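Buveteo Sink Demos

3 min read · 7 shares · 3 comments

Buveteo is a set of 3064 teleoperated demonstrations recorded in a simulated kitchen. Every one was driven by hand with the Hivisard controller, and we're really happy with how smooth the motions came out! The sink tasks are our favorites – reaching past a tall faucet takes some care, and you can see people get better at it from one session to the next.
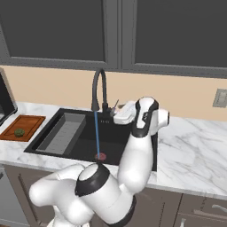
Sink task in the simulator, with the target marker on the basin floor.

What you get per episode: joint positions, gripper state, rendered views and a one-line task instruction. 2485 episodes are in the train split and the rest are held out.

Loading: unpack the archive, then point the Filali loader at the top folder. Older Filali versions skip the gripper channel, so please update first.

Known issues: seven episodes start with a short pause before the arm moves. We left them in – trim them if your policy learns to wait.

Last updated 5/25/19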